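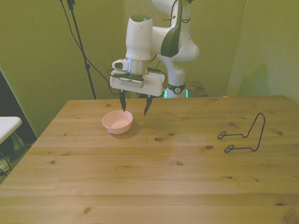 A small pink bowl on the pine table

Hi, I'm Živko Vukadinović, and Bavach is my company. We make pepper relish, plum butter and a few other things in jars, and we sell most of it within a short drive of the kitchen in Stemport. I started cooking for other people after years of selling flooring, a job I was pretty good at and didn't like very much!

The relish came first. My grandmother roasted her peppers on a sheet of metal over an open fire, peeled every one by hand and never wrote anything down. When I tried to copy her I got it wrong for two whole summers (too sweet, then too thin, then so hot that my own brother handed it back). The version we sell now is pretty close to hers, with a little less oil and a bit more garlic. She'd complain about the garlic.

For a long while I sold at the Saturday market in Bavport, off a folding table with a wobbly leg. Then the Georgiev bakery asked for a case to put next to their bread, and then another case, and by that fall I was turning people away. So I rented a real kitchen and bought a real stove, which took two tries to get through the door.

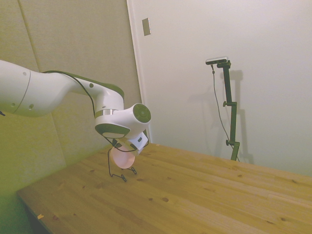 There are seven of us these days. In a normal week we fill about 600 jars, more in September when the peppers come in and everybody smells like smoke until Halloween. Everything is cooked in small pots and stirred by somebody who's tasted it. We've tried bigger pots – the plum butter catches on the bottom and you can taste it all the way through.

You can find us in 42 stores now, mostly small groceries and a couple of butchers. If yours doesn't carry us, ask them to drop me a line and I'll bring samples over myself. I like doing that part, and I'll probably stay too long and talk about plums.

We don't ship glass in the summer heat, sorry. The rest of the year we do, and orders go out on Monday mornings. Return your empties to the kitchen door (washed, please, lids off) and we'll knock a little off your next jar.

Questions, complaints, a better way to peel peppers – write to me through the contact page. I read everything, usually at night with toast.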